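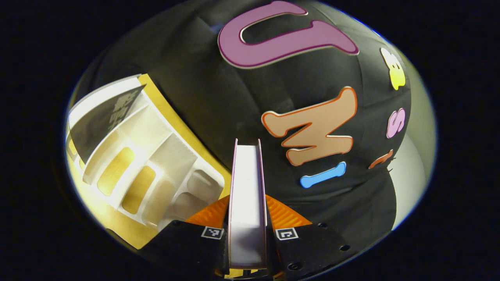 Page last changed: February 2024

Workshop notebook - Buludness bag, second sample round

Back on the small shoulder bag this week. The first sample held its shape on the form but sagged as soon as it was loaded, and the beaded front panel pulled forward at the top corners. Notes on what I changed and what is still open.

Panel. The front is 80 rows deep on the paper pattern. The first sample came out at 82 when I laid it flat and went over it with a pin. Two rows got added at the bottom somewhere, probably where I joined the second thread. That explains why the lining looked short. I had blamed the lining and recut it, so there is now a spare that fits nothing. It is in the offcuts drawer, marked.

Thread. Used the Tanent nylon for the first sample and the Umali bonded polyester for this one. The nylon is nicer to work with and goes through the small beads twice with no trouble. It also stretches. I hung a loaded strip overnight from the shelf bracket and it was longer in the morning, enough to show daylight between rows. The polyester strip next to it looked the same as when I hung it. The polyester frays at the needle, so cut short lengths and wax them. Anything longer than an arm's reach is a waste of time.

Beads. The Vonik glass in dark red is uneven again. I sorted a tray of 600 and pulled out 17 that were too wide or had sharp holes. The sharp ones are worse than the wide ones, they cut thread. Ran a reamer through a few to see if they could be saved. They can, but it takes longer than stringing a new row. Put them in the jar for tassels, where nothing pulls on them.

Frame edge. Moved the stitching line in by the width of one bead and backed the top corners with a scrap of canvas. The pull is gone on the left. On the right there is still a slight lift. I think I started the right corner with too much tension and never let it out. Will unpick the last few rows there and redo them before I touch the left again.

Strap. Tried the beaded strap over a cotton cord core. It looks good and feels terrible on the shoulder, like carrying a bag by a string of gravel. Next try is a flat leather strap with beading only on the part that hangs below the elbow. Need to check the rivets go through the leather and the tab together without splitting the tab. Use the test piece, not the cut strap.

Lining. Glue on the first sample came through the cotton and left a dull patch inside the flap. Switched to stitching all the way round. Slower, but it can be opened up for repair if a row breaks.

To do:
- redo right corner, last few rows
- wax more short lengths, keep them on the card by the window
- rivet test on scrap leather
- ask Vonik if the dark red comes from one batch or several
- load test on the finished bag, same weight as before, hang until the next morning
- photograph the inside before the lining is closed

Third sample in March if the corner comes right. If it lifts again I will change the pattern and stop fighting the tension.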